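Skutar White Work Tables and Pleated Curtains: Frequently Asked Questions
Answers on ordering, setup, cleaning and returns

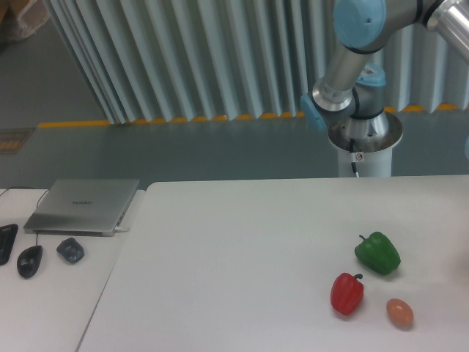 TABLES

Can two tables be used side by side?
Yes. A wide table and a narrower one can stand together, with a computer on the narrow one and the wide one kept for work. There will be a visible seam between the two tops. If you want a single unbroken surface, order the wide table on its own in the longest size.

Are the two tops the same white?
They are if you order them together. We can't promise a match between a new top and one bought several years ago, as white surfaces shift a little in tone with age. Send us your old order number and we will tell you which finish you have.

How much weight will the wide table hold?
The wide table is rated for 200 pounds, spread evenly over the top. The narrow table is meant for a laptop, a keyboard, a mouse and paperwork. Please don't sit or stand on either one.

Why do you recommend the matte finish?
It gives less glare under ceiling lights, and small parts are easier to see on it. The gloss finish is still available on request, but it can't be returned.

Does the narrow table come with a cable tray?
No. The tray is a separate item, part number 2811. It fits under the back edge and holds a laptop charger and a power strip. Without it, run cables off the back of the table and leave some slack so that nothing pulls when the laptop is moved.

How do I clean the top?
Use a soft cloth with warm water and a little dish soap, then dry it. For marker or tape residue, use rubbing alcohol on a cloth. Don't use scouring powder – it leaves shiny patches on a matte surface.

CURTAINS

Do the curtains block sound?
Not much. They divide a room and cut down on drafts and distraction. For noise you need a solid partition, and we don't make those.

What colors can I get?
The Likinberg fabric comes in pale blue-gray, sand and white. Swatches are free. Colors on a screen are often off, so we suggest asking for one before you order.

How far off the floor should the hem hang?
Leave a gap of 2 inches. Measure from the track to the floor at both ends and in the middle, and use the shortest figure. Many floors are not level.

Can the fabric be washed?
Yes, cold, on a gentle cycle, without bleach. Hang it back on the track while still damp and the pleats will drop into place.

ORDERS AND RETURNS

What does delivery cost?
Delivery within our area is $119 per order, however many tables are on it. Curtains ordered without a table ship free.

Do you set up the tables?
The Ejigu service does this for an extra charge. Choose it at checkout. Our crew will level the legs and take the boxes away.

Can I see the tables before buying?
Yes, at the Grumutholm showroom, open from 9 a.m. to 4 p.m. It is closed in July.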